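# Semester project report: lost grasps in the simulated fetch-and-place task

Ellulow student robotics group, final report, May

## 1. Background

Our project used the Padent simulator with a two-finger gripper and a wrist camera. The task was simple on paper. The arm moves to a countertop, picks up one small item from among household clutter, carries it to a second surface and puts it down. We were asked to reach a success rate good enough to hand the controller to the Pliddale lab for trials on their real arm.

We didn't get there. In the last full batch of 200 runs, 61 ended in failure, and most of those had the same cause. This report is mainly about that cause and what we did about it.

## 2. What went wrong

The controller works in stages: approach, descend, close, lift, carry, release. It moves from one stage to the next when a condition is met. For the close stage, the condition was that the fingers had stopped moving. We took this to mean that they had met the item.

Fingers also stop when they are fully shut on nothing, and when the command is dropped and they never start. In both cases the controller went on to lift and carry. The arm then drove across the room with no item, opened over the target and reported success. The log only looked wrong if you compared it with the final item position, and our first scoring script didn't do that.

The more serious version was the dropped command. The arm left the counter with its fingers wide open and travelled at carry speed, with the path planner assuming a narrow, closed gripper. In 18 runs a fingertip touched a wall or a fixture on the way. In simulation this costs nothing. On the Pliddale arm it could bend a finger or hit a person's hand, so we stopped asking for real trials as soon as we understood it.

The wrist view is the quickest way to check the state of the fingers in a saved run. With the gripper open and nothing between the fingers, the floor tiles show through the gap.

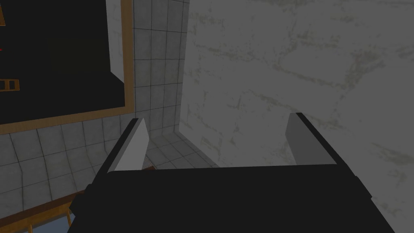
## 3. Finding the cause

We replayed the failed runs one step at a time. The longest had 2,851 steps, and the fault took up only four of them. The close command was sent in the same step as the last descent command, and the message queue kept only the newer of the two. Whether the close command survived depended on timing, so a failed run would often pass when we repeated it. That cost us almost two weeks, during which we blamed the friction settings.

Clutter made it worse. On the marble-patterned counter there are several things close together, including a yellow-handled tool, a blue pen and a toothed saw blade that is drawn partly see-through. The planner makes small late corrections to keep clear of its neighbours, and every correction adds another descent message near the moment of closing.

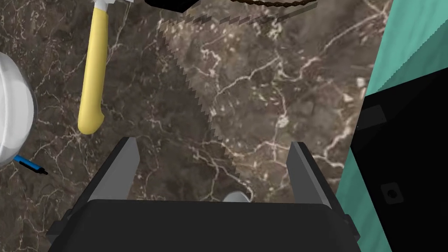
Runs on a bare counter failed far less often, and we had done nearly all our early testing on a bare counter. We should have added the other items in the first month.

## 4. Changes made

1. Arm and finger commands now go through separate queues.
2. The close stage checks finger width. Fully shut or still open both count as a missed grasp, and the arm goes back to approach.
3. The planner uses the measured finger width for collision checks.
4. Scoring reads the final position of the item and ignores the controller's own report.

The Thorlacius collision checker was already installed but had been switched off to save time. It is now on by default and makes each run noticeably slower.

## 5. Remaining problems

Very thin items still fail the width check, as the reading is too close to fully shut. A force reading would help, but the simulated fingers don't provide one. We have also not tested what happens if the width reading itself is late. Both should be dealt with before anyone runs this controller on the Pliddale arm.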